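Print this page | E-mail this page

KUSTELBRIDGE REPAIR ROOM OPENS ITS BIG TABLE TO EVERYONE WITH A TANGLED CABLE DRAWER

Fri 15 March

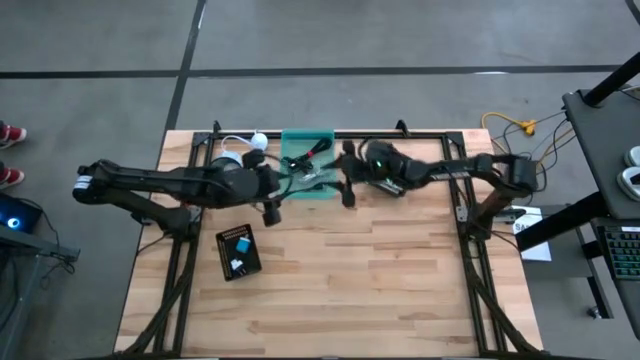
The butcher-block tabletop, with a cable in the green tray.

KUSTELBRIDGE - I've been putting off writing this release for weeks, mostly so I could go on saying "soon" when people stopped me at the hardware store, but soon has arrived! Our Repair Room on the Diltov Street side of the old feed warehouse is opening its sorting tables to the public, and the first thing we want you to bring us is your cables. All of them. The bag under the stairs, the shoebox in the closet, the drawer that won't shut.

We're calling it the Cable Drawer Project (I wanted something fancier and was outvoted). You come in with your tangle, you sit down at a table, and you go home with a set of cables that are sorted, looped and labeled. Anything you don't want stays with us and goes on the spares wall for the next person who needs it.

Now, the table. I'm going to go on about the table for a minute. It's a light butcher-block top, the kind you'd be happy to roll out pie dough on, and I love it out of all proportion. We looked at steel and we looked at a folding thing with a plastic top, and both of them made every dropped screw sound like a car accident. Wood is kinder. You can find a black cable on it at a glance, too, and when you've spent an evening hunting for one on a dark bench you'll understand why I care. The floor is plain gray concrete, so please wear socks you like, it gets chilly in the mornings.

The trays matter just as much. They're shallow with a raised rim all the way around, and our rule is one job, one tray. Your cable goes in the tray and it stays in the tray until it's finished. If you need lunch, leave the tray where it is and come back to it. We've got 88 of them, bought from Ninetti, the restaurant supply place that closed its Kustelbridge branch last year, and they wash up beautifully.

We'll show you how to loop a cable so it lies flat, following the curve it already wants to take. It's a small skill and a deeply satisfying one! My own first attempts looked like a bird had been at them. We'll also show you how to look over a plug and the first few inches behind it, where the trouble usually starts. Cracked jackets and bent pins go to one side. We don't open up anything that plugs straight into the wall, so leave the toaster at home for now.

Through the trial period this winter, neighbors brought in 2620 cables, and 533 of those ended up on the spares wall. The rest went home with their owners. The most popular request by a mile was for old printer cables, which I would never have guessed, and we also seem to have become the town's headquarters for short white cords with no known purpose. If you recognize yours, come get it.

The room was fitted out with help from Economou Lumber, who cut our tops to size and threw in the offcuts (they're now door wedges). The first season of labels and ties is paid for by a $700 grant from the Kustelbridge Neighborhood Fund, and we're stretching it as far as it will go.

Doors open at ten on Saturdays and we pack up at three. Sessions are free and you don't need to book unless you're bringing a group of more than six. Kids are welcome at the tables with a grown-up. Parking is in the back lot, and the side door has a ramp. In May we'll add a weekday evening if enough people ask for one, so do ask.

For more information, or to tell us about a really spectacular tangle, call the Repair Room desk during open hours or leave a note in the box by the side door.

Print this page | E-mail this page

READER COMMENTS

porchlight_k
Do you take the old flat phone cords? I have maybe a grocery sack full.

Repair Room desk
Yes please, bring them. We're low on the long ones.

mapleandmain
Went to one of the winter sessions with my dad and we got through two shoeboxes. He's now looping the garden hose the same way. Would come to an evening.

gus_in_diltov_st
Is the back lot the one by the loading dock or the one behind the bakery? Signs are confusing.

Repair Room desk
Loading dock side. The bakery lot tows.

tealady52
One more vote for evenings, Thursday if possible.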